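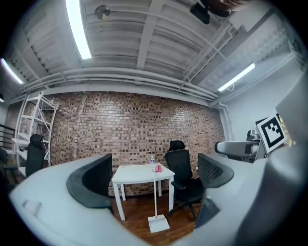 Bread at Home: What We Learned from a Sourdough Starter
Yaroslav Antoniuk and Svyatoslav Kovalchuk
Oct 17, 2022

Introduction

When our food science teacher told us we could pick any subject we liked, as long as it kept us busy for more than a week, the two of us looked at each other and said "bread" at almost the same moment. Yaroslav's grandmother has baked rye bread for as long as anyone in the family can remember, and Svyatoslav had tried a starter once before and ended up with something that smelled like nail polish remover. So we had one success story and one failure between us, and that felt like a good place to begin (we also liked the idea of eating our homework).

Our question was a simple one: does the kind of flour you feed a starter change how soon it is ready to raise a loaf? We kept 2 jars going side by side, one fed with whole rye and one with plain white wheat flour, and tried to treat them the same in every other way.

A little background

A starter is flour and water left to ferment until wild yeasts and certain bacteria have settled in. The yeasts give off gas, and that gas raises the dough. The bacteria make acids, which give sourdough its taste and help the bread keep longer. People have been baking this way for some 3,000 years at the very least, and probably a good deal longer, long before packets of yeast could be bought at the store. Whole grain flour still has the outer part of the grain in it, and most of the baking books we borrowed say this helps a new starter get going.

What we did

Each evening after supper we threw away half of each jar and fed what was left with equal weights of flour and water. We put a rubber band around each jar at the level of the fresh mixture, so that in the morning we could see how far it had climbed. Both jars lived on top of the refrigerator in the Kovalchuk kitchen, where it is a bit warmer than on the counter. We missed one feeding because of a birthday, and we gave both jars a double helping of attention the next day to make up for it, although we doubt they noticed.

Results

The rye jar showed bubbles first and had doubled by the end of the first week. The wheat jar had a burst of bubbles early on, then went completely quiet, and we came very close to pouring it down the sink. We are so glad we waited! It woke up again 3 days later and after that rose nicely, with a milder smell, a little like yogurt.

We baked one loaf from each. The rye starter gave us a tall loaf with an uneven crumb and a good sour taste, and Yaroslav's grandmother asked for a second slice, a grade we are happy to accept. The wheat loaf was flatter and we think we were impatient with the second rise.

What we would change

We would keep a thermometer next to the jars, as the kitchen gets chilly on some nights and we only guessed at the temperature. One jar of each kind is also not much to go on. We plan to start again in November with more jars and one blend of both flours, and the old rye starter is in the refrigerator until then, fed on Sundays.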